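Teaching an arm to take a computer apart, one recording at a time

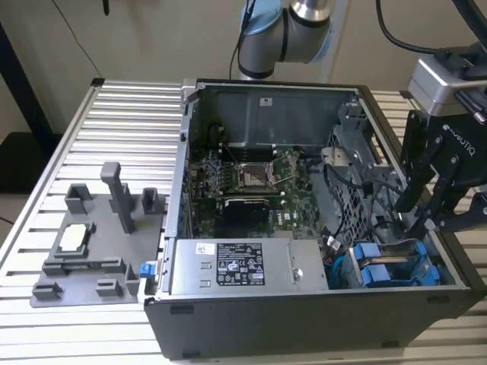

The work cell at Trellach, with a processor in its pocket on the fixture plate and the gripper over the drive cage side of the case.

The recording room at Trellach has one door, one work table and a whiteboard with a number on it. On the Saturday we spoke the number was 2,429. It is the count of usable examples the team has gathered for Pandolo, a project to train a robot arm on the small jobs of desktop computer repair and teardown.

The project lead has been on it from the start. She came from electronics recycling, where she spent years pulling boards out of cases by hand, and she still talks about it like someone who has cut her knuckles on a lot of sheet metal.

"People assume the hard part is the processor, because it's expensive and it has all those pins under it," she said. "The processor is fine. It's flat, it's square, it has a nice edge. Cables are the hard part. A cable is never in the same place twice."

An example, in her use of the word, is one complete try at one task, driven by a person. The operator moves the arm with a hand controller while the system stores the camera views, the joint positions and the opening of the gripper. Later, a model is trained to produce the same kind of motion from the same kind of view. Each task has a one-line instruction attached, such as "lift the processor and put it in the pocket" or "take hold of the blue tab and pull."

Pandolo has 21 tasks on its list at the moment. It began with 48. I asked what happened to the rest.

"Some of them were the same task with a different name," she said. "Some needed two hands. We had one for unplugging the main power connector, and with one arm you just drag the whole case across the table. We tried clamping the case. Then you have a model that has only seen clamped cases, and the people who want to use this aren't going to clamp anything."

So the case lies on its side on the aluminum rails. Between recordings the operator shifts or turns it a little, following a card drawn from a stack. The gray fixture plate beside it was printed in the building, and the current one is the sixth version. The first had a processor pocket with straight walls, and the chip would catch on the lip and sit crooked. They widened the top of the pocket and rounded it off, then had to throw out 428 recordings made with the old plate.

That was a sore point for a while. One operator argued for keeping them, on the grounds that a crooked chip is something a model ought to see.

"He had a case," the lead said. "But in most of those recordings the person gives up and pushes the chip down with a fingertip of the gripper. If you train on that, you get an arm that likes to push on processors. I didn't want to teach it that habit."

She does keep mistakes of another kind. If the gripper misses a part, backs off and gets it on the second try, the recording stays in. She would like more of those — new operators tend to stop and start over when they miss, and it takes a week or two to talk them out of it.

"I tell them to work like they would at a bench. You miss, you go again. You don't walk out of the room and come back in."

The operators work in pairs. One drives and the other resets the parts and marks each try as good, bad or unsure. They swap every hour. The swap was first meant to rest people's eyes, but it also changed the data. Two people will approach a drive carrier from different sides, and with only one driver the model learned a single approach and got stuck whenever a cable lay across it.

I asked how she decides that a task has enough examples. She said she has no formula. They train on what they have, run the arm on a case it hasn't seen, and write down where it goes wrong. Then they record more of that. For the processor task, most of the trouble was in the last bit of travel before the chip touched the pocket. For the drive carriers, the arm closed its fingers too early.

"You look at the failures and they're boring," she said. "It's the same two or three every time. That's good. Boring I can fix."

The computers come from Tarnero, a parts dealer across town that sells them by the pallet. The team asks for a mix of makers and years and doesn't clean the cases beyond blowing out the worst of the dust. The boards don't have to work, but the sockets and levers do. Levers wear out first. After enough openings they go soft and stop holding, and the board goes in the bin.

The recordings are checked by a second group, Evangelista, which sees only the video and the instruction and has to say whether the task was done. When its answer and the operator's differ, the lead watches the recording herself, usually after four in the afternoon when the room is free. Most of the disagreements are about what counts as finished. Is a chip in the pocket if one corner is still up? They settled on no, and rewrote the instruction sheet.

The next stretch of work is on screws, which she has put off for as long as she could. The gripper can't turn one without a tool, and the tool has to be picked up, lined up and put back, so a single try runs much longer than anything on the list now. A holder for the driver is being printed. She expects to go through a few versions of that one too.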